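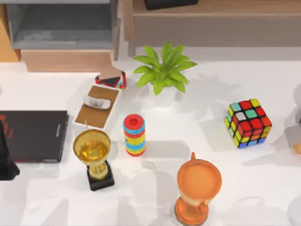 What are the odds? Chance, coins and spinners

By Griet Stevens
13/06/2021

Many games use luck. You roll a die, spin a spinner or turn over a card, and you can't choose what you get. When a result can't be chosen or known ahead of time, we say it happens by chance.

Games of chance are very old. People played them with bones, shells and marked sticks long before there were board games in boxes. Today there are lotteries, card games and slot machines, which are for adults only. There are also plenty of games of chance for children, such as bingo without money and most board games with dice.

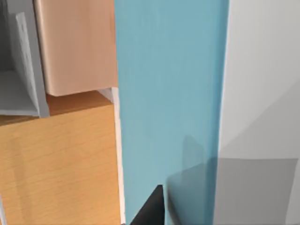
Reading time: 2 minutes

What does "odds" mean?

Odds tell you how likely something is. Think of a coin. It has two sides, and each side is as likely to land face up as the other. The chance of heads is one in two.

A normal die has six sides. The chance of rolling a four is one in six. The chance of rolling an even number is better, as there are three even numbers on the die: two, four and six. That makes three chances in six, the same as one in two.

Now think of a school raffle. If 2000 tickets are sold and you have one of them, your chance of winning the top prize is one in 2000. Somebody will win it, but it will very likely be somebody else.

Does a coin remember?

Suppose you flip a coin and get heads five times in a row. What will come next? Many people say tails, and they say tails is "due." A coin has no memory. It doesn't know what it did before. On the next flip the chance of tails is still one in two.

The same goes for dice. If you are playing Korko and need a six to leave the start, you may wait a long time. Each roll is a fresh start, and the sixth roll is no luckier than the first. Blowing on the die doesn't change anything either.

So do heads and tails even out?

If you flip a coin only ten times, you might get seven heads and three tails. That happens quite often. If you flip it many more times, heads and tails usually end up closer to half and half.

My class tried it last February. We flipped coins 2000 times and wrote down every result. We got 1038 heads, so the other 962 were tails. That is a little more than half heads. It took most of an afternoon and two coins rolled under the radiator.

Why do games with money earn money?

In a casino or a lottery, players pay to play. The rules are set up so that all the players together get back less than they paid in. The rest goes to whoever runs the game. One player may win a lot on one day, but over time the players as a group lose. This is why there are laws about who can play, and why children can't.

Try it yourself

You need a paper cup, a pencil, some paper and ten buttons the same size and shape. Seven should be one color and three should be another.

Put the buttons in the cup. Shut your eyes, mix them and take one out. Write down the color, put the button back and mix again. Do it 20 times. Before you start, guess how many times you will get the second color.

Words to know

Chance: how likely it is that something will happen.
Random: not following a pattern that anyone can guess.
Raffle: a drawing where people buy tickets and a few tickets win prizes.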